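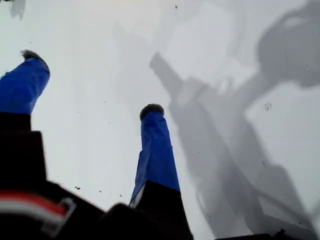
白い面と、のびる青い二本

Pulavdale 応援席キャプション集 バージョン2

Pulavdaleの応援席で撮られた短いクリップにつけた、日本語の説明文とタグのセットです。入っているのは文字だけで、映像そのものは含みません(クリップ番号で元の素材と突き合わせて使ってください)。対象は700クリップ、説明文は2000件近く。1クリップに複数の文がついているものもあれば、一文だけのものもあります。書いているうちに楽しくなってしまって、太鼓の列だけやたら充実してます!
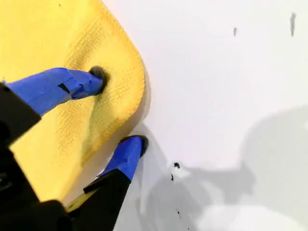

タグは全部で44種類あります。人の動き、声や音、持ちもの、色、天気の五つに分けてあって、いちばん悩んだのが色でした。応援席って、とにかく色がごちゃごちゃなんですよね。バージョン1では「黄」と「クリーム」と「金」が混ざっていて、同じマフラーなのにクリップによってタグが違う、なんてことになってました。いまは、写真の布くらい鮮やかな黄色なら迷わず「黄」、夕方の照明で白っぽく見えるものは「淡色」にまとめています。布のワッフルみたいな織り目まで分かる寄りのクリップには「質感」もつけました。このタグ、数は少ないけど個人的にはお気に入りです。

ファイルの中身
captions.tsv 説明文。列はクリップ番号、文、書いた回
tags.tsv タグ。一行に一つ
changes.txt 変更メモ。かなり雑です
文字コードはUTF-8、改行はLF。表計算ソフトで開くとクリップ番号の頭のゼロが消えるので、文字列として読み込んでください。わたしはこれで二回やらかしました。 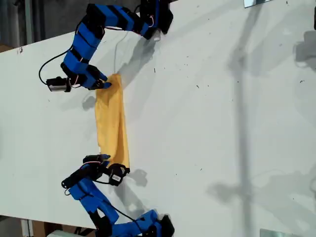 by Nasrallah

説明文の書き方について少しだけ。一文は短めに、見えていることだけを書くようにしています。「点が入って喜んでいる」は、得点が見えないクリップでは使いません。「両手を上げて叫んでいる」で止めます。とはいえ初期の文には「勝利を確信した笑顔」みたいな、完全にわたしの想像で書いたものが残っていて、見つけるたびに直しています。気になる文があったら番号だけでも教えてもらえると助かります。

Darow戦の夜のクリップは暗くて、人数がよく分からないものが多いです。そういうときは人数を書かずに「大勢」としました。雨の試合はフードをかぶった人ばかりなので、表情のタグはほとんどついてません。それから、Karow側の席のクリップは遠くから撮ったものしかなく、ホーム側とくらべると説明があっさりしています。応援席の偏りがそのまま文章の偏りになっているので、両方のファンを比べるような使い方にはあまり向かないと思います。

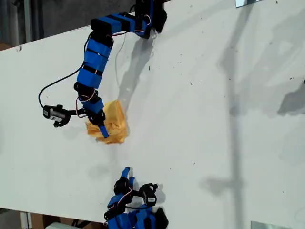 逆に向いているのは、検索用のキーワードを試すとか、短い日本語の文から動作の言葉を拾うとか、そのくらいの規模の遊びです。「旗を振る」「肩を組む」「頭を抱える」あたりは言い回しもいろいろ入れてあるので、けっこう使えるはず。わたしは自分用のクリップ検索に入れていて、「頭を抱える」で引くとほぼ確実に後半のクリップが出てきます……。

年齢や出身地を推測するタグはつけていません。名前や背番号も、読めても書かないことにしました。もし残っていたら、こちらのミスなので消します。

利用は自由で、出典として「Pulavdale 応援席キャプション集」と書いてもらえればOKです。書き換えて配るときは、どこを変えたかのメモも一緒にお願いします。

まだできていないこと
ハーフタイムのクリップの見直し
「拍手」と「手拍子」の線引き(いまは気分でつけてしまってます)
英語版。6月に手をつけて、タグの訳だけ途中まで進めました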